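The box was supposed to be full by noon, and it was past one. Reshma Khumalo did not believe in the box. She had not believed in it in April, when Skudamine first offered "a curated snack experience for the modern workplace," and she believed in it less now that she was the one who had to check it against the sheet before Du Plessis came for it.

The sheet said 80 percent full. It didn't say 80 percent of what. Area? Weight? Happiness?

She moved the yellow noodles to the right side. She moved them back. She stood over the low table with its checkered cloth and tried to see what a person at Tevton would see, lifting a lid after a bad meeting. A person at Tevton would see cardboard. There was a good stretch of it down the middle, tan, with little dark stripes, and no amount of curating was going to turn it into food.

She put the noodles on the right again and left them there.

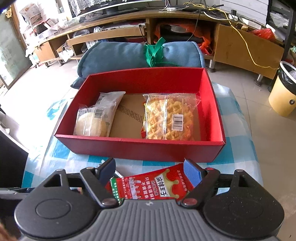
Felteck had sent one back just like it, came the word over the phone from Du Plessis, and they'd wanted to know who ate bread out of a snack box anyway.

"People eat bread," Reshma said.

Not at 59 dollars they didn't, according to Du Plessis.

She looked at the two white packages on the left. She had assumed bread too, at least for the one in front. It was pale and round and had the look of a thing that would be sweet whether you wanted it to be or not. The red packet was another matter. It had a crown on it. In her experience a crown on a packet meant the company had spent its money on the crown.

"What does the customer letter say?" she asked.

It said every item was chosen by hand, for balance.

"Whose hand?"

Du Plessis had another call coming in.

She sat down on the floor beside the table and read the sheet again from the top. Order 1293. Red box, lid, card, ribbon. At the bottom was a line for her signature, and under it, in smaller type, the words I would be glad to receive this. She uncapped the pen and thought about it for a while. Then she crossed out "glad," wrote "willing" over it, and signed.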